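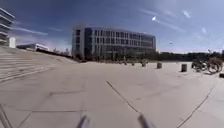 Tibor Deák wrote back under last night's entry that I'm being unfair to the sleep tea, and that two weeks is no kind of trial. Maybe so. He also swears by magnets.

For the record, then. I paid for a box of the Tasham blend because Soudabeh wouldn't let it drop, and I've had a cup at ten every night since. I still wake up at 3, same as before, only now I also have to pee. The leaflet says 536 people were studied. Studied by whom? It doesn't say, and it doesn't say what they drank before, or whether any of them had a neighbor with a leaf blower.

Walked at lunch, out across the big plaza and back, as the leaflet tells you to get "daylight on the face." Fine, I got daylight on the face. Felt squinty.

What bothers me is that I did sleep well once, the night I forgot the tea and read Hooman's awful book about canals – 101 pages and out cold with the lamp on. Soudabeh says the tea had "built up" by then. You can't argue with that, and I suspect that's the point of it.

Six bags left. I'll finish them, I paid for them. Call the dentist tomorrow.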